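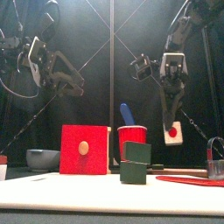
January, late afternoon

Knob on the red box is the main job this week. It has been working loose and I'd like it settled before the rest of the reds get touched up. The screw turns freely in its hole, so tightening does nothing past the first half turn. I left it where it normally stands, left of center on the white top, with the gray bowl behind it and the red plastic cup over to the right, and looked at the reds together from the bench side. The box front and the cup can stay as they are for color. The dot on the white block is the one to test paint against.

Took the knob off after lunch. Tan, round, one screw from the back. The hole in the front panel has gone oval. I packed it with a sliver of softwood and Courtois glue, trimmed it flush, and taped over it so it wouldn't get picked at. Leave until tomorrow morning, then drill a pilot hole one size smaller than the old one. The old screw is too short anyway. There are longer ones in the Gudness tin, second shelf, mixed in with the hinge screws. Whoever mixed them, please sort them (it may have been me).

The light wood sides of the box don't need paint. I rubbed down one rough corner with 400 grit and wiped it with a barely damp cloth. No oil or wax on these. We did that to the old tray and it left marks on the white top that took most of a morning to get out.

Paint tests, all on scrap painted with the same white base:

Ellix red, one coat: thin, pinkish over white, brush marks show.
Ellix red, two coats: good. Dry to the touch in an hour, still a bit soft under a fingernail at two.
Old tin of Courtois red, stirred for ages: too brown. Skin on top, bits in it. Threw it out.

So Ellix, two coats, overnight between them. The order number on the tin is 2,297 in case we need more, though a small tin should see us through spring. I cut the stencil for the dot from drafting film. Masking tape leaves a ridge, and paint got under it on the first scrap. With the film, hold it down flat and dab with a nearly dry sponge from the outside in.

Checked the scraps under the 3,000 K lamp and again by the window. By the window the two-coat sample is slightly cooler than I'd like. Under the lamp it's fine, and the lamp is what we work under. Inès Delaunay looked at both and would go one shade darker. We agreed to leave it and look again when the paint has cured.

Table top: wiped down with plain water and dish soap, then a dry cloth. The Dretwood cleaner works but leaves a film that shows when the lamp is low, and then it needs a second wipe with water, which defeats the point. There's a gray scuff near the front edge that lightens with an eraser. Stopped there, didn't want to polish a shiny patch into it.

Weighed the empty box without its knob for the inventory sheet: 140 g. Will weigh again with the longer screw in. The sheet still has no line for the bowl. I added one and left the weight blank.

Cups: the red one gets used as a pot for pens and then somebody needs it empty. I'd rather have a proper pen pot on the side shelf. There's a jar under the sink that would do once the label is soaked off.

To do:
Pilot hole, long screw, knob back on. Hand tight, then a quarter turn.
Second coat on the spare scrap, check it after a night.
Sort the Gudness tin.
Weigh the bowl.
New sponge, the current one is shedding.
Ask Inès if she still has the other roll of drafting film.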